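分类：人事与行政 > 工具测评
最后更新：十二月
阅读时间：6 分钟

Ornetti 入职套件用了一个季度，赶紧写一下，趁还记得。

先说我们是什么情况。公司不大，做商业支付的中介，销售占一半还多，人员进进出出比较频繁。以前新人入职全靠一张表格加我的脑子。表格是前任留下的，里面还有已经不用的门禁申请步骤。漏东西是常事。有个客户经理来了两周才拿到报销权限，自己垫的车票，脸色可想而知。

所以老板批了预算，让我找个现成的。看了三家：Ornetti、Lillix、还有一个 Ukar。Ukar 第一轮就刷掉了，演示的时候光讲考勤，我问入职流程，对方说下个版本。Lillix 界面最好看，但是合同要签两年，不干。剩下 Ornetti。

价格：基础版每月 295，我们买的是带电子签的那档，每月 564。都是按公司收，不按人头，这点对我们划算。如果你们一年就招两三个人，就别买了，用表格吧。

装起来还行。导入员工名单花了一上午，其中大部分时间在改我自己表格里的日期格式，这个不怪人家。部门和汇报线要手动拖，拖错了没有撤销键！只能删了重来。我删了两次。

好的地方。

任务清单是真的好用。新人、直属经理、IT、财务，各看各的，到期自动催。以前是我一个个去催，催到大家看见我就绕路。现在系统催，我当好人。

欢迎信模板可以改，语气也能改。自带那几个太热情了，满屏感叹号，什么“传奇今日加入我们”。我们上次招了个从银行过来的渠道总监，Palesa Modise，资历很硬，我要是把那封原样发出去她估计当天就走。改成三句话：叫什么，管哪一块，找她谈什么事。全公司邮件，反响不错，当天就有两个同事约她吃饭。

电子签也顺，手机上能签，offer 发出去最快的一个，半小时不到就回来了。 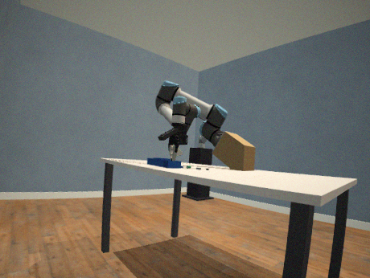 再说不好的。

搜索很烂。搜姓搜不到名，搜英文名搜不到中文名，除非两个都录在“显示名称”里。我给客服提了，回复说已记录。记录了三个月。

附件限制也奇怪，单个文件上限小得可怜，我们的员工手册带封面图，传不上去，压缩了两遍才行。压完封面糊得不行，算了，反正也没人看封面。

报表只能导出前 200 行。要全部就得分批。我们人少碰不到，但是审批记录会碰到，一个季度下来早超了。分批导出再自己拼，跟以前的表格有什么区别？？

还有权限。经理能看到自己下属的试用期评语，这没问题，可是下属转组以后，老经理还能看。这个我觉得比较严重，已经手动关了，每次转组都得记得关。写在便利贴上贴显示器边上了。

客服：工作时间内回得快，态度好，解决问题的能力一般。下午四点以后基本就是自动回复。我们这边月底最忙的时候恰好都在晚上，所以等于没有。

手机端我用得少，同事说通知会重复推，同一条推两三遍。我自己遇到过一次。关掉再开就好了。

培训模块要不要买？我试用了，没买。里面自带 33 门课，合规类的还可以，销售类的讲得太虚，“建立信任”讲了二十分钟没一句能用的。我们做佣金方案和客户分级的，新人前两周最缺的是听老人打电话，不是看视频。后来是让每个新人跟一个老销售坐一周，在系统里建成任务，跟完打勾。这个办法倒是挺好，零成本。

跟 Le Roux 比过没有，有人问。没有正式比过。朋友公司在用，她说入职部分差不多，离职部分强很多，交接清单能按岗位自动生成。Ornetti 的离职基本就是把入职清单倒过来，“发放电脑”变成“收回电脑”，其他的自己写。如果你们人员流动大，建议两头都试一下再定。

迁移要注意的几件小事，给准备买的人：

先把岗位名称统一。我们有“客户经理”“客户主任”“大客户经理”三种叫法，指的是同一个工作，导进去就成了三个岗位，清单要建三遍。
旧合同别急着上传，先问清楚存在哪个服务器，法务会问的，我就被问住了。
试用期提醒默认提前七天，太短，经理来不及写评语。改成二十一天。
欢迎信别设成自动发送。有一次入职日期往后推了，信照发，大家围着一个空工位说欢迎。丢人。

打分的话，入职部分给八分，其他给五分，客服六分。续不续？大概率续一年，主要是懒得再迁一遍。但是会降到基础版试试，电子签单独找一家便宜的，算下来应该能省一点。具体省多少等我跟财务对完帐再来补。

另外他们说明年一季度会改搜索。改了我回来更新，没改我也会回来说的。

标签：入职、人事软件、中小团队、测评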